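Notebook, Bukcombe textile bench
2001-10-11
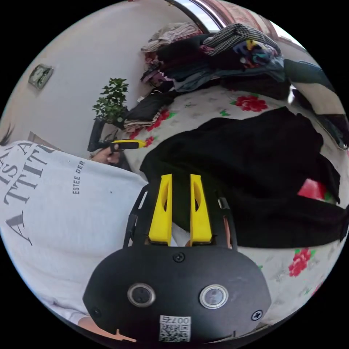
Floral bedspread, on the bed.

Second go at the Pasto dye lots. To recap for Kinga, who missed the first one and has been smug about it: we are trying to find out why the madder red goes brown at the edges of a skein and stays decent in the middle. My September theory was iron in the tap water. I was very fond of that theory. I bought distilled water on the strength of it.

Ran 4 skeins this morning, same wool, same alum, 2 in tap and 2 in distilled. Bath held at 116 F for the first hour, then brought up slowly. All of them went brown at the edges. The distilled ones may be a shade worse. I have a lot of distilled water now if anyone owns a steam iron.

Damian Eberhard came by at lunch and asked if I had stirred. I said of course I had stirred. He asked how often. I went and looked at my notes and there is a stir at the start, a stir at the end, and a sandwich between them. He was decent enough to say nothing and eat an apple at me.

So the current suspect is the pot. The Zevside kettle heats from a ring at the wall, and the outside loops of the skein lie right up against it. Put a thermometer at the wall and another in the center: the wall one reads higher the whole way up. I didn't write down by how much on the first pass. Do this again and write it down.

Other things noted:
Madder from the new sack is ground coarser than the old. Needs sieving, or a night's soak.
Used roughly 800 grams of it so far this month. Order more before Kinga does the accounts.
The Correa scale drifts if you lean on the bench. Stop leaning on the bench.
Skein tags in ballpoint do not survive. Pencil on the cotton tape was fine. Skein C is only skein C by elimination.

Rinsed everything, hung it on the back rail. The centers are a very good red, for what it's worth, and if somebody wanted a shawl with a dirty hem I could supply one tomorrow.

Next: hang the skein from a rod so it clears the wall. Stir every ten minutes with the timer on, and set the timer where Damian can see it. One skein in tap, one in distilled, keep the rest of the wool back. Kinga to check whether the alum came from the same tub both times, I have a bad feeling about the tub with no lid.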